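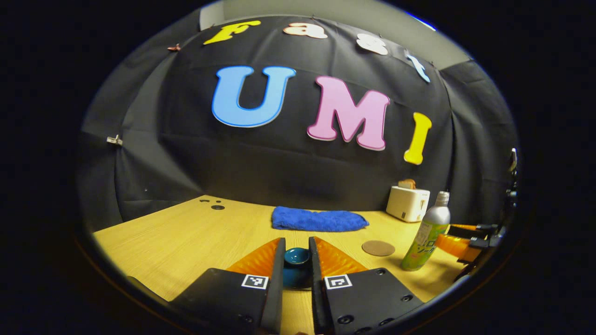 March, bench notes, afternoon

Booth rebuilt after the move from the Bustos room. I'm told it is finished. I have my doubts.

The cloth: hung and clipped, still full of folds. Hipólito Acuña says the creases will drop out by themselves if we leave it a week. They didn't drop out in the old room, where it hung for 77 days. I want to try a steamer before anyone orders new fabric. Morkora wants too much for a bolt of black cotton that will crease the same way.

The letters: fine, cheerful. I voted for plain black. Foam on pins has never stayed up for long in here — the pins back out and we find a letter on the table in the morning. Will see how FAST UMI reads by the end of the month.

Side panel on the left is worth keeping. It cuts the glare from the window side, or so it seems to me. No measurement yet, so don't quote that.

Table: light wood top, three holes near the back left corner. Proposal is to plug them. I say leave them alone until somebody knows whether the Preteck clamp is coming back.

Towel: the blue one, folded flat at the back. I had asked for a thinner one. Terry that fluffy won't hold a crease, and the folding notes all assume it does. Try 2 folds before changing the notes.

Toaster: the small white one, back right, bread in the slot. Tumero's list calls it "new white." It looks a bit yellow to me. Leave it in the corner for now, and don't write it up as white until we've compared it with a sheet of paper.

To do: steamer, thinner towel, ask Preteck about the clamp. Budget line is 2,201 and I'd like most of it left.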